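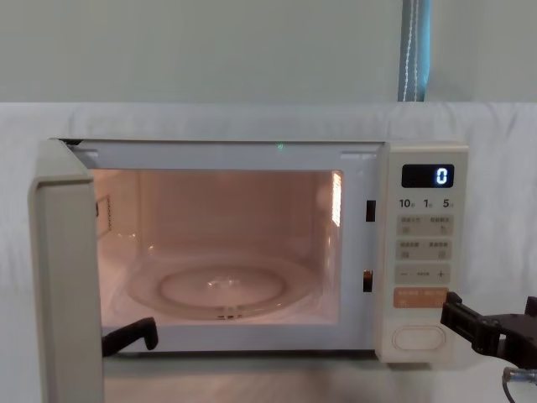

On cycle 745 of an endurance run at Grarnora, a two-arm robot pushed a microwave oven door past the end of its travel and kept pushing. The door was already fully open. The arm's force limit was set to 80 newtons and should have tripped well before the hinge took any load. It did not trip. The arm held position against the door for 3 seconds, until a motion timeout ended the step, and the system recorded the cycle as a success.

The run went on overnight. It completed 3,248 cycles before an engineer noticed on Monday morning that the door no longer sat flush against the oven.

Grarnora is a test site operated by Drindetti, which builds software for robots that work with ordinary household and cafeteria equipment. The task under test was a short one. The right arm presses the door release at the bottom of the control panel. The left gripper moves into the gap, swings the door out to the left, and waits. Both arms then back away, the left arm returns to close the door, and the cycle starts again. No food is loaded and the oven is never started. The point of the run was to collect wear data on the gripper fingers, supplied by Marikar, and to find out how often the open-and-close sequence needed human help.

By that measure the run looked good. The log showed few retries and no stops. Milagros Carhuamaca, who leads reliability testing at Drindetti, was assigned to find out how a damaged door and a clean log could come out of the same night.

**What the sensor was told**

Each wrist carries a force-torque sensor between the arm flange and the gripper. Sensors of this type drift with temperature, and their readings also include the weight of whatever is bolted to them. The usual remedy is to zero the sensor, a step often called taring: the arm holds still in free air, the controller takes a reading, and that reading is subtracted from everything that follows.

The motion layer on this cell, a package called Folen, tares at the start of each cycle. It waits for the arm to report zero velocity, samples the sensor, and moves on. It does not check that the arm is touching nothing. In most work cells that check would be redundant, as the start pose is well clear of the workpiece.

At Grarnora the start pose had been clear of the oven when the cell was commissioned. A later edit moved the left arm's waiting position closer to the door to save travel time. The new pose left a small gap between the inner finger and the front of the door. Over several hundred cycles the oven crept forward on its cloth cover, a little with each opening. By cycle 745 the gap was gone. The finger was resting against the door when the sensor was tared.

"The controller asked for a reading at rest and got one," Carhuamaca says. "The reading included a contact load. From then on, that load was defined as nothing."

The offset had the wrong sign for safety. In the waiting pose the door pressed back on the finger in one direction, and during the opening sweep it pressed in the other. The stored offset was therefore subtracted from the real opening force. The left arm could exceed its limit by the full amount of the error before the controller saw 80 newtons. Tests after the incident confirmed that the limit itself worked correctly when the sensor had been tared in free air.

**Why the log stayed clean**

Three other checks might have caught the problem, and each missed it for a separate reason.

The first was the position check. Folen compares the final gripper position with the taught one and raises a fault if the difference is too large. The taught end point had been placed slightly beyond the door's natural stop, on the assumption that the force limit would end the motion first. With the limit ineffective, the arm tried to reach the end point and came close enough to pass.

The second was the timeout. It was written to prevent a stalled arm from blocking the queue, and it closed the step without raising a flag. An arm that stopped at the limit and an arm that stopped at the timeout produced the same entry in the results table. The raw joint data showed the difference plainly, but no one reads raw joint data for a run that reports success.

The third was vision. A camera above the work surface confirmed that the door had opened by looking for the lit cavity. A door opened too far exposes the cavity just as well as one opened correctly.
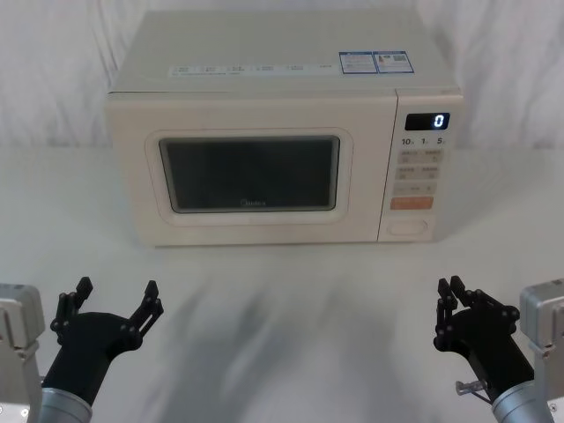
*Door closed, both grippers open in front of the oven. The display reads 0 and the oval door release sits at the bottom of the control panel.*

Carhuamaca's team rebuilt the sequence from the joint data. They found that the fault came and went. When the oven happened to settle back after a closing push, the finger cleared the door, the tare was good, and the next opening was normal. When it settled forward, the tare was bad. The pattern hid the problem from the daily averages, which were the only force figures on the dashboard.

The team then repeated the fault on purpose, using a second oven and a reduced arm speed. They placed a spacer behind the oven to close the gap and let the cell tare in contact. The overrun appeared on the first attempt. With the spacer removed it disappeared.

**The door is a safety part**

A bent cabinet door is a nuisance. A microwave oven door is part of the shielding, and its latches operate the switches that keep the oven from running while open. A door that closes slightly out of line may still engage both latches. An operator would hear the usual click and see nothing wrong.

For that reason the damaged oven was unplugged, tagged, and withdrawn without a leakage test. Drindetti also withdrew a second unit from an earlier run with the same waiting pose, although its door showed no visible damage. Carhuamaca says the replacement cost was minor next to the cost of arguing about it.

There was a further concern for people working near the cell. The 80-newton limit appears in the site's risk assessment as one of the measures that permit staff to reach over the table while the arms are powered at low speed. If the limit can be shifted by a bad tare, it cannot be counted on for that purpose. The assessment has been revised. Reaching into the cell now requires the arms to be in a monitored stop, and the force limit is listed as equipment protection only.

**Changes to the cell**

The fixes were mostly small. The tare pose was moved back to free space, apart from the waiting pose, and the extra travel was accepted. Before each tare the controller now compares the new offset with a reference value recorded at commissioning. If the two differ by more than the expected thermal drift, the cell stops and asks for an operator.

The taught end point was moved inside the door's stop. An arm that reaches the force limit during opening now counts as a fault, which reverses the earlier logic. The timeout has its own result code and can no longer be reported as a success.

The oven was also fixed in place with locating blocks under the cloth. This was the cheapest change and was made last, on purpose. Carhuamaca wanted the software checks proven with the oven free to move, as it would be on a customer's counter.

A limit on unattended running is still under discussion. Marikar has asked for the long runs to continue, as finger wear shows up only at high cycle counts. Drindetti has agreed to resume them with an inspection at the start of each shift, including a feeler gauge at two points along the door edge.

The wear data from the first run has been discarded from cycle 745 onward. The fingers from the left gripper were sent back to Marikar for measurement, and replacements have been fitted. The second run had not reached its first scheduled inspection when this issue closed.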